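Outdoor kitchen on a slope, gravel or slab?
Forum > Garden and Yard > Building

zindetero
Posts: 16
Hello everybody. I want to make a small place for cooking outside behind our house. The ground goes down a little to the fence. My neighbor poured a concrete slab and he paid 813 for it, without the work. I think this is too much for a corner where we cook only in summer. Can I put compacted gravel and pavers instead? We have clay soil and the frost is strong in January.

brititz
Posts: 4000
Pavers are fine if you dig deep enough. Eight inches of gravel on clay, compacted in layers. Most people put two inches and then complain in spring.

zindetero
Posts: 16
Thank you, brititz. Eight inches is more than I expected, but I have time until June. I also must decide how high to build. My wife is short and she does not want to lift heavy pots to the level of her shoulders. My mother cooked outside all her life on a low hearth, and she sat on a stool next to it.
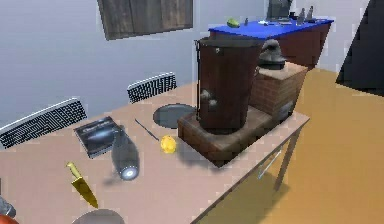 The other question is the wind. In our yard it comes from the fence side almost every evening, so I would like to have the fire with its back to the fence. But then the smoke goes to the kitchen window. Is a small wall enough to change this?

kurian_yard
Posts: 521
I do not agree about the pavers. If anything made of brick and mortar will stand there, you want a slab under that part. Mine moved after two winters and the joints opened. You can pour a small slab only under the hearth and use gravel for the rest.

brititz
Posts: 4000
Yours moved because the water had no place to go. You wrote it yourself in the drainage thread.

kurian_yard
Posts: 521
Partly, yes. I still would not do it again.

sestance
Posts: 16
About the wind: a low wall did not help us, the smoke came over it and turned down. We moved the fire nine feet along the fence and it was better. Try first with a portable grill in different spots, in the evening, and look where the smoke goes.

zindetero
Posts: 16
This is a good idea, I will try it this week. And maybe I will make the small slab only under the hearth, as kurian_yard says. Should the slab touch the pavers, or do I leave a gap?

brititz
Posts: 4000
Leave half an inch and fill it with sand.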